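Robots and Everyday Work — Handout 4
Can machines do chores yet?
Course notes by Macarena Ortuño, evening program, Firkengate
Version of Aug 30, 2025

Please read these notes before the session. The reading by Julián Cuesta is still required, but you can skip his second chapter, it repeats what we did in June.

1. What we mean by a chore

In the first sessions we spoke about machines on the shop floor that repeat one motion. A welding arm is very good at its work, and it is good because the part always arrives in the same place. A chore is different. The dishes in your sink today are not in the position they had yesterday, and maybe there is also a spoon under them. So when a newspaper asks "can robots do the housework?", we should first ask which piece of the housework, in which house, and how many times without help.

For this course I use a narrow definition. A chore is a task with ordinary objects, in a place which was not built for the machine, where the person who wants the task done does not stand beside it. By this definition a dishwasher does only a part of a chore. It washes, but somebody loads it. Dale Landry disagreed with me on this point last year and said that loading is the easy part. I think he has never loaded one for a family of six.

2. Picking up is already many problems

Students often believe that grasping is solved, because they have seen many videos of it. Grasping a stiff box with flat sides is in good condition, yes. A household has few such boxes. It has bags, cloth, thin plastic, things with handles, and things you can see through.

Take a plastic jug. The wall of it is wide and curved, so for a small two-finger gripper the handle is the natural place to hold. But the handle is at one side, and the weight is at the other. If you hold it at one point it wants to turn between the fingers. With more force the turning is less, but thin plastic bends.
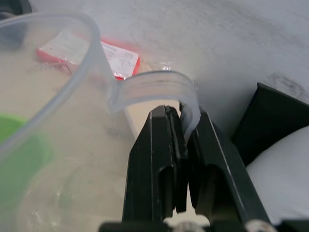

A person corrects the turning without thinking, with the thumb or with the other hand. The machine must feel it or see it, and with seeing we have a second trouble. Depth cameras expect a surface that sends light back in a regular way. Clear or milky plastic lets part of the light through, and the measured distance can belong to the table behind. In the exercise from Asero (see the reader, page 51) you will find the depth map of a drinking glass, and it has a hole where the glass should be.

Terms to know for the quiz: pinch grasp, compliance, slip, occlusion. Occlusion means that one thing hides another. Remember that the gripper itself also hides things, often exactly the object it is trying to hold.

3. Tidying and sorting

Tidying looks more simple than cooking, and for a machine the single moves can be simple. Take an object, carry it, put it in a container. The difficulty is in deciding. Which container? Is the object in its right place already? When is the table tidy? Begoñe Robles gives a nice test in her lecture: ask two people from the same home to clear the same table, and compare.

For research, people choose a version where the rule is clear, for example by color or by kind. Small items in a tray with buckets near it make a good task of this type. Items which lie close together must be separated, and the fingers need room to go down between them.

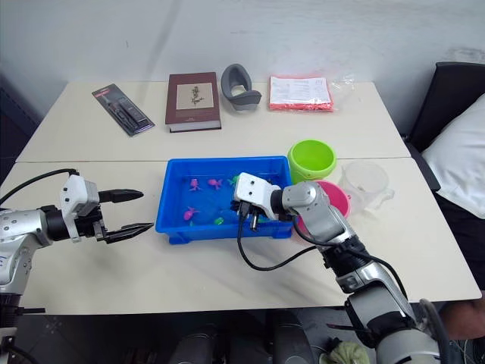 Fig. 2. Two-arm setup with toy figures in a blue tray; the right gripper is down in the tray, the left one is open.

Two arms are useful when one must hold and the other must take, for instance to open a bag. They bring also their own cost: they must not hit each other, and the cables need space. Count this when you compare prices.

4. How to read a success rate

Suppose a company, let us call it Skeser, writes that its machine sorts with 100 percent success. Ask how many trials. Ten good trials are pleasant but they say little. With 200 trials I begin to listen, with 500 I would like to see the log — including what a person did between the trials. Putting an object back, turning it a little, wiping the camera: all this is help, and it should be written down.

Ask also about time. If the machine needs four minutes for what you do in twenty seconds, this can still be fine at night, in an empty kitchen. On a packing line it is mostly not fine.

5. Homework

Choose one chore you did this week. Write it as steps, as small as you can, and mark each step E (easy today), H (hard) or U (I do not know). Maximum one page. Joelle Fakhoury collects the pages at the door. Those in the Miranda group send theirs by mail, as always.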